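Unit notes, week 4. Read before the lab session. Corrections to Temitope Iyamu.

# Barrier properties of flexible packaging

## 1. Scope

These notes cover the movement of water vapour and oxygen through thin polymer film, and the separate matter of leakage at closures. Rigid containers are dealt with in the next unit. Heat seals are mentioned only where they limit the result.

## 2. Permeation

Gas passes through a sound film in three stages: it dissolves in the surface on the high-pressure side, diffuses across the thickness, and leaves on the other side. At steady state the flow is

J = P × A × Δp / L

where P is the permeability of the polymer to that gas, A the exposed area, Δp the difference in partial pressure and L the thickness. Two points follow.

- Doubling the thickness halves the flow. A 100 µm film passes half as much as a 50 µm film of the same polymer.
- P belongs to a pair, the polymer and the gas. A film that holds back water vapour well may be poor against oxygen. Polyethylene is the usual case.

Temperature raises P in most polymers. For films that take up water, such as nylon and EVOH, humidity raises the oxygen figure as well, so a value quoted for dry conditions should not be used for a damp store.

## 3. Layered films

Layers in series add as resistances:

L/P (total) = L1/P1 + L2/P2 + L3/P3

The least permeable layer usually controls the total. In the Kaltwood problem (sheet 2) the thin middle layer supplies nearly all the oxygen resistance – the outer layers are there for sealing and to keep it dry.

## 4. Closures

Leakage through a closure does not follow the equation in section 2. It depends on the gap, its length and the pressure across it, and a small channel can outweigh the whole area of the film. Common types:

1. Fold and clip. Cheap, and variable from one user to the next.
2. Press-to-close track. A rib on one side fits a groove on the other. Grit or powder in the groove is the main cause of failure.
3. Slider track. The same rib and groove, pressed together by a moving piece. Check the end stops, where the rib may not be fully seated. 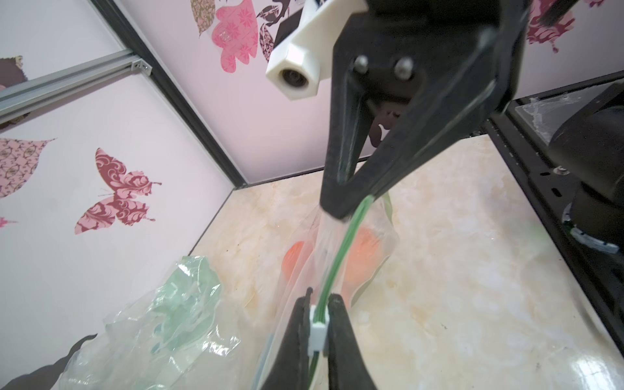
## 5. Lab task

Each group tests the Kekska and Soduneo samples by weight gain.

1. Dry the desiccant and let it cool in a closed vessel.
2. Load each bag, close it and weigh it at once.
3. Store in the humid cabinet. Weigh at the times on the sheet.
4. Plot mass against time and take the slope of the straight part only.
5. Repeat with a heat-sealed bag of the same film. The difference between the two slopes is the closure term.

Report results in g per day per bag, then per m² for the heat-sealed bag only. Do not divide the closure term by area.

Reading: Noguchi handout, parts 1 and 3.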